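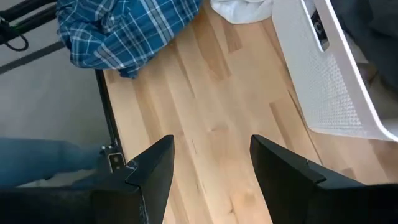

Back to the saint's wolf

I have gone back to the chapter on animal helpers, which I left alone in July when the teaching plans took over. It begins with the wolf who guards the severed head of St Edmund. Ælfric says the wolf was hungry and did not dare to eat. I used to read that as a plain miracle of restraint. Now I am more interested in the hunger, which the text never takes away.

Ratree Sombatkul read the draft and thinks I lean too hard on one verb. She may be right. I have cut 2 pages and moved the Cuthbert otters to a footnote, where they look a bit cramped.

The second half is about printed versions, and stops at 1495. Evander Dunbar has asked why I don't carry on to the Reformation. My answer is that I don't know the material well enough.

I'm giving a short version to the reading group on Wed 20 February. Ha-neul Ji is speaking first, on bees. If you want the handout, leave a comment and I'll send it.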